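Prundico House, Break Room and Shared Kitchen
Walk-Through Checklist With Inspector's Comments
Inspection date: June 20, 2019
Area: Room 319 and adjoining corridor

Ratings: OK, Fix, Fix Now. Comments are the inspector's own and are not negotiable, although people do try.

1. Exits and corridor
Door opens fully: OK
Exit sign lit: OK
Corridor clear: Fix
Comment: The potted fig from the Wandico merger party is still in the corridor. It was a Fix in November. It has grown. Please move it back against the window wall so that two people can pass without one of them wearing it.

2. Fire extinguisher
Mounted and visible: Fix
Gauge in the green: OK
Tag current: OK
Comment: A coat was hanging on it. There are four coat hooks by the door, all of them empty.

3. Electrical
Outlets near sink protected and tested: OK
Cords in good shape: OK
Power strips not chained together: Fix Now
Comment: One strip was plugged into another strip, which fed the toaster oven and the kettle. I unplugged the second strip and left it on the counter with a note. By the time I finished the fridge, the note was in the trash and the strip was back in the wall. I have now taken the strip with me.

4. Table and dish area
Surface sound, no splinters: OK
Dish rack stable: OK
Food containers off the floor: OK
Comment: Keep the rack on the table until the sink counter has been resealed. Wuvard has quoted for the work and is waiting on a signature. 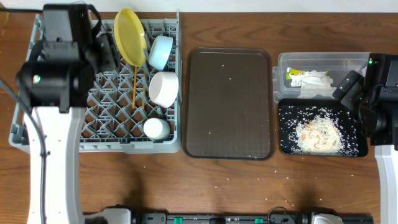 How often should the dish rack be washed?
Once a week with hot water and dish soap, and any time it feels slimy. Rinse it well and let it air dry before putting clean dishes back.

5. Cups, bowls and utensils
Free of chips and cracks: Fix
Sharp knives stored point down or in the block: Fix
Comment: Two mugs went out with chipped rims. One said World's Best Boss, and I expect to hear about it. The bread knife was loose in the drawer with the takeout menus, a nice surprise for anybody ordering noodles. Run a finger around a rim before you keep a cup — lightly, please, as the first aid kit is short on bandages (see item 7).
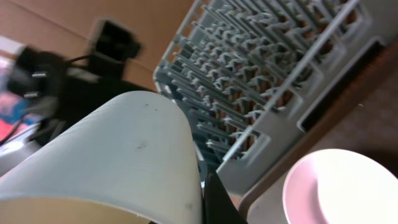
Cup, side view. See item 5.

6. Refrigerator
Temperature at or below 40 F: OK
Contents labeled and dated: Fix Now
Door seal clean: Fix
Comment: A tub marked "Iglesias project, do not touch" has been obeyed by everyone, including whoever was supposed to throw it out. It went into the outside bin, unopened. The seal needs a wipe along the bottom edge.

7. First aid kit
Present and unlocked: OK
Fully stocked: Fix
Comment: Bandages low, 5 left. Burn gel missing. Three sealed eye patches, so we remain well prepared for pirates.

8. Floors and spills
Mat flat, corners down: Fix
Mop and bucket where they belong: OK
Comment: The mat by the sink curls at one corner. Tape has been tried, and the tape now curls too. Replace the mat. Small dry foods go underfoot like ball bearings, so sweep right after lunch and leave the broom where others can find it.
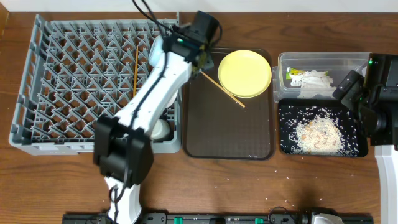
9. Follow-up
Fix Now items: before the end of the shift
Fix items: within 2 weeks
Comment: Initial each line when the work is done. Last time the whole page was initialed in one pen, in one hand, before lunch. The fig was still in the corridor.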